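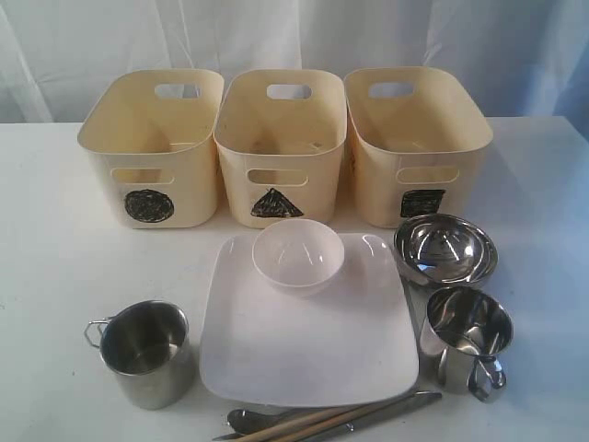

Photo: Brerkgate Kitchen Notes

Stop writing words on your bins

My claim, and I'll be quick, dinner is on. Labels with words on them are the worst thing to happen to home kitchens. Shapes are better. A circle, a triangle, a square, black marker, done before the kettle boils.

I've done the word thing. Had 14 bins at one point, all labeled, in the old place on Pomholm. "Baking, misc." "Mugs (guest)." "Lids." You know what happens to a bin that says Lids? It gets lids for a week. Then one whisk. Then the label is a lie and you either peel it off or you live with a lie on your shelf. I lived with it for 5 years.

A triangle can't lie. A triangle means whatever the house agrees it means this month. In June ours was picnic stuff. Now it's where the odd pieces wait. No peeling, no reprinting, no label maker that wants a new cartridge every time you look at it. Mine was a Utel and it cost more in tape then it did in the box.

And scribble them. Please. A slightly wobbly square in marker is readable from the far side of the kitchen and no one feels bad about moving it or buying a different bin next year. The pretty printed ones scare people. Guests won't put a plate back if they think they'll wreck the system. So they leave it on the table, and now you've got a system plus a plate on the table.

Same goes for matching bins. Get the same one three times. Cream, white, whatever. Handle holes front and back if you can, you'll be pulling them toward you with one hand.

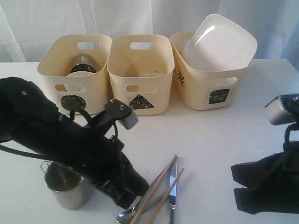 Square plate in the square bin, flatware still to go.

Big things first, by the way. Plates, anything that leans. Knives and spoons go last. I used to start with the small stuff since it felt like progress, and it's not progress, it's 21 little decisions and then a big plate with nowhere to go. If the plate sticks up over the rim, fine. Let it. A bin is not a drawer and nothing has to close.

Empty bins are fine too. People can't stand one. They see space and fill it with the Baxter jug they've meant to give away since forever. Leave it empty till Saturday and see what you reach for.
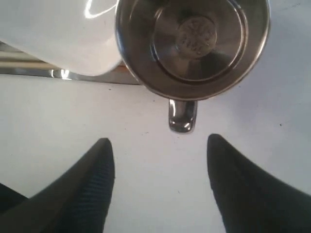
Page last changed: Saturday, 9:36 pm

One more fight and then I'm going. Steel and china together. I've had emails. Yes, I'd put a milk pitcher beside a white cup, and no, I don't wrap anything. If you sort by material you end up walking to two places to make one coffee. Sort by when you use it. Pitcher and cup are both morning things, so same shape. I don't care that one's shiny.

Only exception I'll give you is good knives. Those get a block, or a rack, somwhere your hand isn't going in blind.

Everything else, pick a shape. You can change your mind on Sunday and the marker won't care. Right, the rice.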